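Kitchen tips: before you let a gripper arm near the fruit bowl

The Voltau arm on our counter stopped mid-close in April, with my sister Femke's finger between the pads. She got a bruise. The manual said it would sense a hand and back off. It did not, and I no longer take the manual's word for much.

Things we do now:

- Set the grip force at 200, whatever the menu suggests. Ours shipped at 1,000.
- Find the wall switch before you start. The stop button in the app froze along with everything else.
- Never reach in to free stuck food. Cut the power, wait, then open the fingers by hand.
- Wipe the pads after every batch. Juice dries on them, and I suspect that was half our trouble.

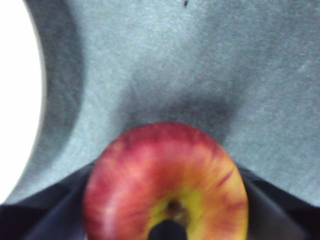 Apples are my test before I trust it with anything softer. I check the skin for dents when it lets go - a bruise may take a day to show, so keep the fruit and look again. With a dark finger on either side and the stem or blossom hollow between them, there is no room for yours. Swanepoel pads are sold as "gentle." Try them on a cheap apple first.

Floor Martens

Recent tips
Getting burnt milk off a Sallico pan
Is the Lallura peeler worth the drawer space?
Sharpening scissors at home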